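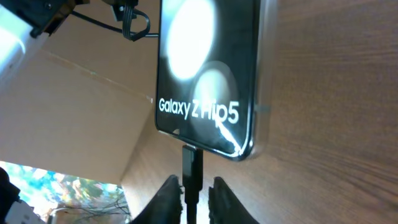
Potimeck Cords and Phones

README, version 3

What is in the folder

2772 photographs of phones, chargers, cables and the furniture they end up on, with a text file of labels to go with them. The subject is the last few inches of a charging cable and whatever it is attached to. If you came looking for beautiful product photography, the manufacturers have plenty.

The photos cover 125 separate items. An item is one phone, one cable, one charger or one stand. A phone with its cable in it is two items, a decision that took a whole afternoon and that Suqin Hou would like everyone to stop reopening.

Folder layout

photos/ has the pictures, sorted by session
labels.csv has one row per picture
items.csv has one row per item
surfaces.txt explains the surface names
old/ is old. Please leave it.

Columns in labels.csv

photo: the name of the picture, without the extension.

device: phone, tablet, earbuds, other. "Other" is mostly one electric toothbrush.

plugged: yes, no or unclear. Yes means a connector is in the port. It does not mean the device is charging, and several people have written to us after assuming it did. We had a separate column for charging in version 1. It was filled in by squinting at battery icons and has been retired.

connector: usb-c, micro, other, hidden.

cable_color: black, white, gray, or "was white."

screen: off, lock, text, other. Use "text" when the screen shows words on a plain background, including a phone announcing its own model name.

glare: none, some, bad. Bad means a lamp or window has blotted out something you would have wanted to read. Dark glossy screens are excellent mirrors, and the ceiling lights in our building appear in this collection more often than the toothbrush.

surface: see below.

Surfaces

There are seven names in surfaces.txt. Wood grain is wood grain whether it is a tabletop, a panel or a shelf. Close up and at a low angle you can't tell, so don't try. Tan board covers cardboard and everything that looks like cardboard. The remaining five are white, gray, cloth, tile and "desk at Sollitz," which is a color we have failed to describe in any other way.

If two surfaces meet in one picture, list both with a semicolon, larger one first. If you are arguing over which is larger, pick one and go home.

How the labels were made

Rüdiger Hollmann did the first pass and Suqin Hou the second. Where they disagreed, a third person at Dreßler broke the tie. Most ties concerned glare. Rüdiger has a high tolerance for glare. Some had to do with cables that could be called black or gray depending on the hour, and those went to black.

Model names were typed in only when they could be read in the picture. Nothing was guessed from the shape of a phone, although Rüdiger offered.

Known problems

Black cables are overrepresented. We own a lot of black cables.

The word "bottom" in the notes field means the end with the charging port. A phone that is standing upright behaves itself here, while one lying face down on a cloth does not – you may need to turn your head.

Session Hovix-B was labeled in October with the old color list. "Cream" in those rows should be read as "was white."

Items 3 and 7 are the same cable. It was lost, mourned, replaced on paper and then found behind a radiator. We kept both numbers so that earlier splits would still work.

Things this is good for

Finding a plug in a picture, telling a connected phone from one that is only near a cable, reading large text off a shiny screen. It is poor for telling one brand of cable from another, and hopeless for deciding whose charger it is.

Corrections

Send the photo name, the column and the value you think is right. Put one correction on each line. Long emails about the surface names are read by Suqin, who wrote the surface names.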